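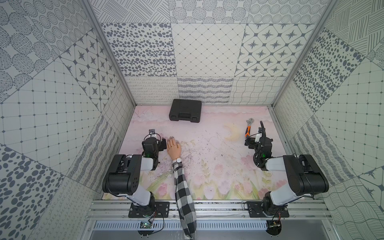

Home Guides Hardware Datasets Notes Contact

Resetting a two-arm cell between episodes

This guide covers how we reset objects by hand in a two-arm cell with patterned walls, and how we check that the reset was good enough to train on. It was written for the Kusix setup at Danerach, but any tabletop cell with two arms on a front rail can use the same steps.

The task in these notes is "tool to case." Two objects are in play, an adjustable wrench and a black carrying case. The policy has to open the case, put the wrench in and close the lid. We recorded 2,748 episodes. Early on, the resets were done by feel, and the wrench ended up in nearly the same spot every time. The policy trained on the first 1,000 episodes reached for that spot even when the wrench was somewhere else.

Before you start

Print the start list. Each line gives a position and an angle for the wrench, and a position for the case. Lindalva Teixeira wrote the script that draws them, and it rejects any pair where the objects would overlap.

Put both arms in hold. Do not reach onto the table while either one is still moving.

Steps

1. End the episode and wait for the hold signal on both arms.

2. Reach in from the front, between the arms. Going around a gripper from the outside tends to bump the cable.

3. Place the case first. It is the larger object and limits where the wrench can go. Keep it on the back half of the table with the handle toward you, and close both latches.

4. Place the wrench at the listed angle. Within 10 degrees is fine. Vary which end points at the back wall.

5. Lay your hand flat on the table for a moment before you pull it out. The logger uses a still hand as the mark for "reset done," and trimming is much easier with it.

6. Take your arm out completely, sleeve included, then press start.

Walls and tabletop

We swap the wall panels and the table print on a schedule so the policy can't lean on the background. Change them between blocks of 70 episodes and write the panel set in the log. Scuffs on the print can stay. Replace it when a corner lifts.

Checking the resets

Plot the wrench start positions for each block. You want an even spread over the area both arms can reach. If you see a clump, rerun those lines from the list.

With listed starts, success on unseen wrench positions went to 88 percent. Most of the failures left were at the latches, and resets don't help there. Uwe Bauerfeind is testing a slower approach for that part, and the notes will go under Hardware when he has numbers.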